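Vonon 作業台養生紙 VK-645 ロール品

製品概要

VK-645は、作業台、検品台、梱包台の天面保護に用いる茶色のクラフト養生紙である。天面の擦り傷、インク移り、接着剤の付着を防ぐ目的で使用し、汚損した時点で全面を交換する。製造はVulach工場、国内向けの断裁と巻き直しはTramstead倉庫で行う。

仕様

品番:VK-645
材質:未晒クラフト紙(片面つや)
幅:645 mm
巻長:200 m
紙管内径:46 mm
入数:1箱32本
ラミネート加工:なし
保管条件:直射日光を避け、横置き不可

適用範囲

本品は乾式作業を前提とする。水、溶剤、油を常時扱う台には、樹脂層を持つSolbergシリーズを選定すること。耐熱用途の評価は行っていないため、はんだ付けやホットプレートを用いる作業台では耐熱マットを併用する。食品に直接触れる用途には適合しない。

敷設手順

1. 天面の粉塵と旧テープの糊残りを除去する。
2. つや面を下にして紙を展開し、展開した状態で30分以上置いて巻き癖を取る。
3. 長辺の一方を仮止めし、反対側へ手のひらでしわを送る。
4. 継ぎ目は手前側を上に重ねる。重ね代は幅の1割を目安とする。
5. 外周を天板の裏側へ折り込み、裏面で固定する。

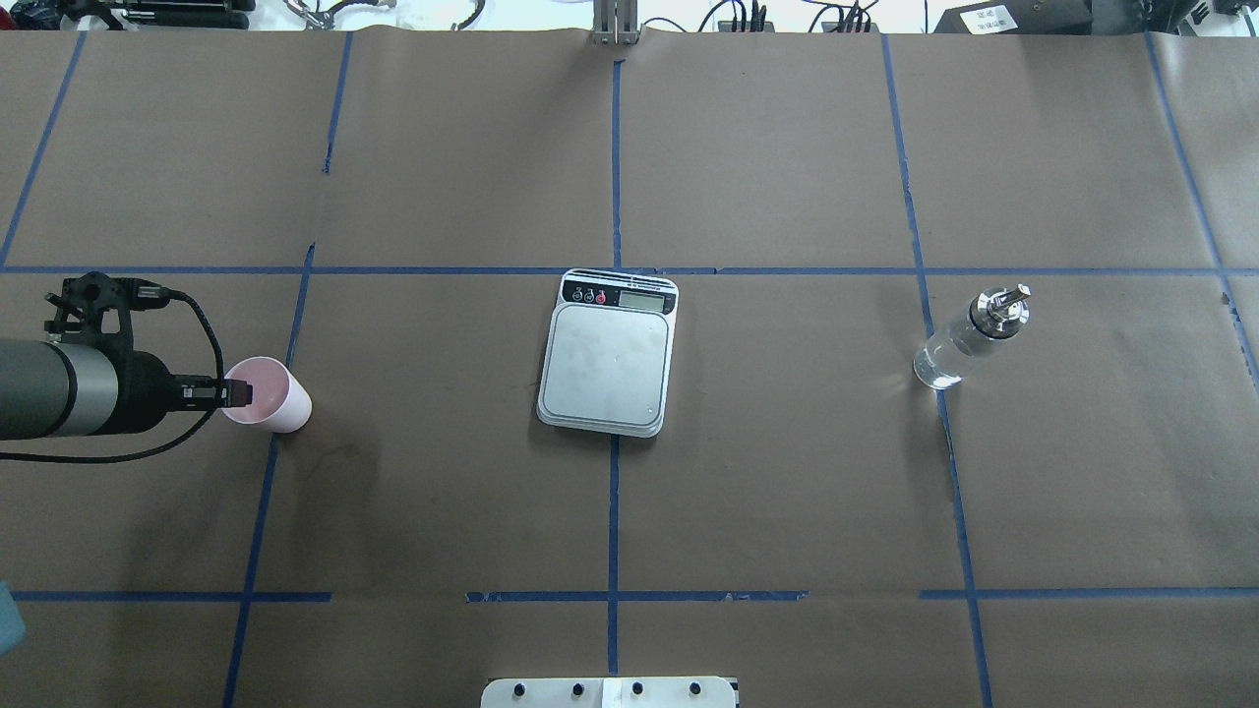
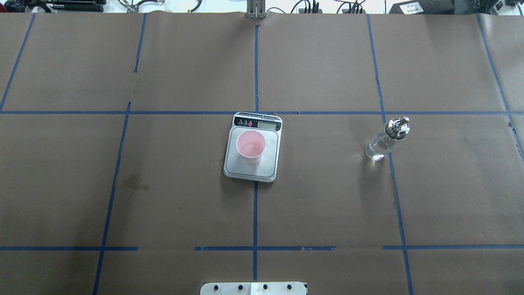
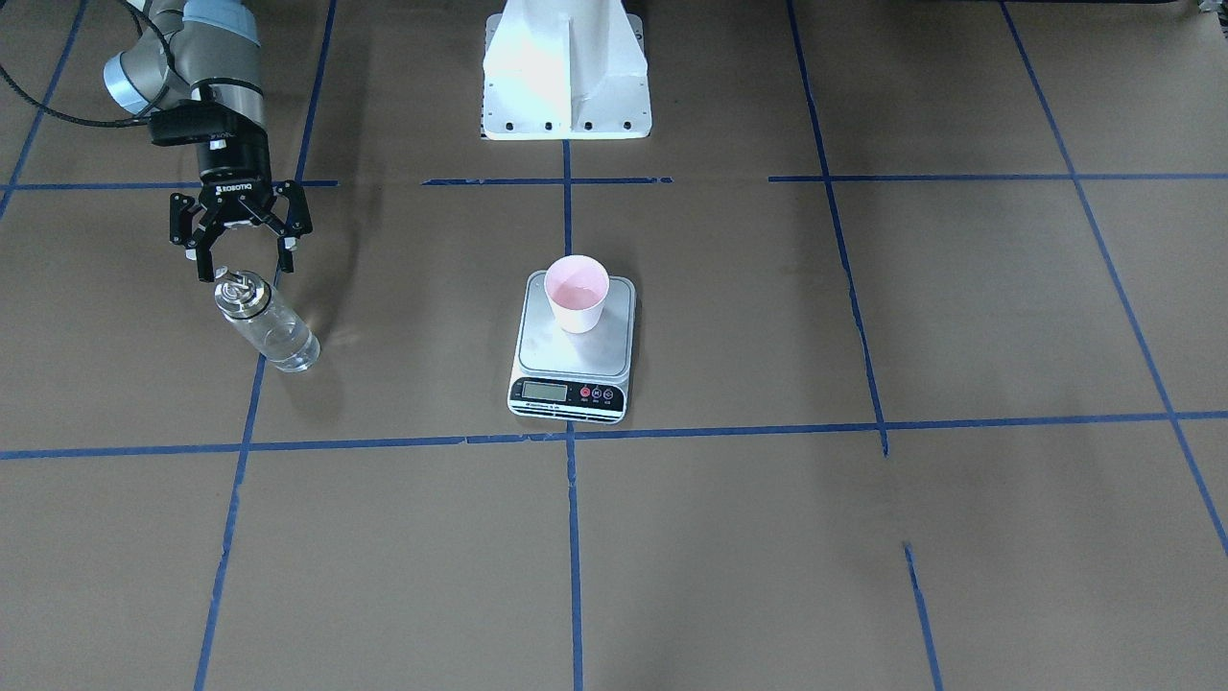
天面の区画表示には、紙の上から貼れる塗装用マスキングテープを推奨する。布テープは粘着力が強く、貼り直しの際に表層の繊維を持ち上げる。区画線は外周の固定が済んでから引く。先に引くと、紙の伸縮で線が蛇行する。茶色の紙面に対しては青のテープの識別性がよく、1枚目と2枚目のように天面を縦横の線で矩形に区切れば、部品や容器の定位置を紙面に直接示すことができる。2枚目の下側の横線のように線を分割して間に紙面を残す貼り方でも、区画の判別に支障はない。テープの端がほつれた場合は、その区間だけを剥がして貼り直す。剥離は紙面に対して浅い角度で、低速で行う。

交換の目安

薄い折れ跡や擦れは保護性能に影響しない。次のいずれかに該当する場合は交換する。

・破れが天板に達している
・汚れが裏面まで浸透している
・紙の浮きにより、置いた容器が安定しない
・区画線の貼り直しで表層が毛羽立っている

部分補修は推奨しない。補修片の段差は軽量部品の引っ掛かりの原因となる。

よくある確認事項

裏面の使用について
つや面を上にして敷くことは可能だが、テープの保持力が低下する。鉛筆による書き込みも定着しにくい。

静電気対策について
本品は帯電防止処理を施していない。電子部品を扱う場合は導電マットを上に重ね、接地を別途確保する。

秤を載せる場合について
紙の浮きは表示値のばらつきにつながる。秤の脚の下に継ぎ目や折れ山が来ないよう、設置位置を先に決めてから紙を敷く。風袋引きは設置後に行う。

廃棄について
テープを除去すれば古紙として扱える自治体が多い。薬品が付着したものは各事業所の規定に従う。

関連品

VK-645C:枚葉カット品、1包200枚
VK-645D:壁掛け式ディスペンサー、紙管内径46 mm用
Solberg S2:樹脂層付き養生シート、湿式作業用

注文単位と納期

ロール品は1箱(32本)単位で受注する。カット品は1包から出荷可能。Tramstead倉庫の在庫分は、正午までの注文を当日中に出荷する。3月は棚卸のため、午後の出荷を停止する期間がある。幅の変更は特注扱いとし、見積時に天板の外寸と折り込み代を明記すること。

技術的な問い合わせ:Hendrik Bakker(製品技術)
見積と納期:Ayantu Demissie(受注窓口)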